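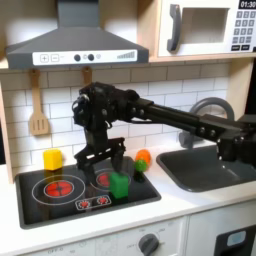

Review: Pitoron arm with Toft gripper, after 7 months in a small workplace

I work in a test room with four colleagues. Before the Pitoron, two of us moved blocks by hand all day and wrote the results in a table. I want to review the arm, but also what it did to our jobs, as I did not find much about this in other reviews.

The arm itself is solid. Setup took us one long afternoon and the manual is clear, except the chapter on cables. The Toft fingers are sold separately, for 300 dollars, and I think they should be in the box. A set of 1,000 runs is now a normal task for us. By hand it was a bad month. 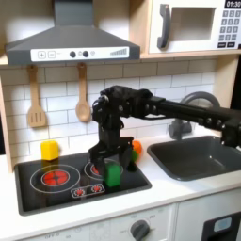

What changed for the people is more mixed. My wrists are better, I say this first. But the work became watching. You sit, you look at the gripper, you press stop when it goes wrong, and after lunch this is hard - I was less tired when I used my own hands. My colleague Bjarke Dalsgaard asked that we change places every hour, and this helped more than any update from Pitoron. He also got a small raise for learning the software. The rest of us learned it in September and are still waiting.
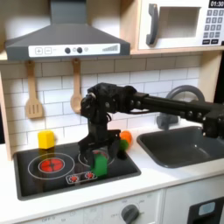 Gripper open over the green block, toy kitchen setup.

Good: steady, easy to stop, spare parts come fast.
Less good: the fan noise, the price of the fingers, and support answers only in the morning.

I would buy it again, but I would plan the shifts before the arm arrives. Four stars.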